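Print this page
E-mail this page

Mimwood Technical College
Automation Practice, Unit 4
Handout: Good practice for demonstration recording with hand-held grippers

Read this before the October practical block. The rules apply in the Tallari lab and at any home or off-site station you set up yourself. They are the same rules the markers use when they check your recordings.

1. Purpose of the rules

A demonstration is only useful if someone else can tell what was done and repeat it. Most rejected recordings in this unit are rejected for ordinary reasons: the table moved, a pad was dirty, the operator started with the tips out of view, or the log sheet didn't match the footage. The arm that later runs the task has no way of knowing that you nudged the cloth with your elbow.

2. Before you start

Check both grippers. Open and close each one fully and look at the pads from the front. Pads should meet evenly along their length. A pad that has begun to peel is to be replaced and the change noted in the log.

Check the screws on the arms by hand. Do not use thread glue unless the lab technician has approved it.

Confirm the status light on each unit before you pick up the first object. The Lobo recording software will show a unit as connected even when its storage is full, so check the free space as well.

Tie back long hair and roll loose sleeves above the wrist. Rings come off.

3. The work surface

Household tables are allowed and are encouraged for the Sunia task set, which is meant to cover everyday settings. You don't have to clear the table to bare wood. Items that normally live there can stay, under these conditions:

- Cables are kept out of the working area. A cable crossing the front edge must be moved or taped.
- Scissors, knives and anything breakable go to the back or sides, out of reach of the tips.
- Power strips stay dry and away from any cup that has held liquid. Use empty cups only.
- A tablecloth is fine if it doesn't slide. Test it by pushing a cup across with one pad. If the cloth bunches, clip it underneath.
- Nothing showing a name, street address or bank detail may be left face up.

4. Starting layouts for cup tasks

Paper cups are light and roll easily, so the starting layout needs some care. Mix upright cups with cups lying on their sides, and vary the direction of the open ends. Leave at least one cup where either gripper can reach it. Do not line them up in a neat row unless the task card asks for one.

Change the layout between recordings. Two recordings with the same starting layout will be counted as one.

5. During the recording

Hold still for 2 seconds at the start and again at the end. Move at a steady pace, slower than you would with your bare hand. Approach a standing cup with the pads open on either side of it and close only until it lifts. A crushed cup ends the recording. Replace it and begin again.

Keep the second gripper in a safe position when it isn't working. Don't rest it on the table or let it hang over your lap.

If you drop an object, pick it up with the gripper where you can and keep going. Recovered drops are acceptable. Reaching in with your hand is not.

Stop after 14 recordings and rest for the length of time shown on the task card. Wrist strain was the most common complaint last year.

6. Afterwards

Fill in the log sheet straight away: operator number, station, task card, pad condition, number of drops. Upload the same day. The previous group submitted 315 recordings and nearly 4 in every hundred had no matching log entry. Those could not be marked.

Wipe the pads with a damp cloth. No solvents, as they harden the rubber.

7. For the tutorial

Bring one layout sketch of your own and be ready to say which rules in sections 3 and 4 it meets. Use the station shown below for comparison.
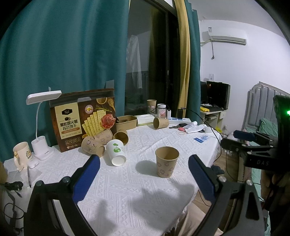
Figure 1. Home station, cup task, with two hand-held grippers and both upright and tipped cups.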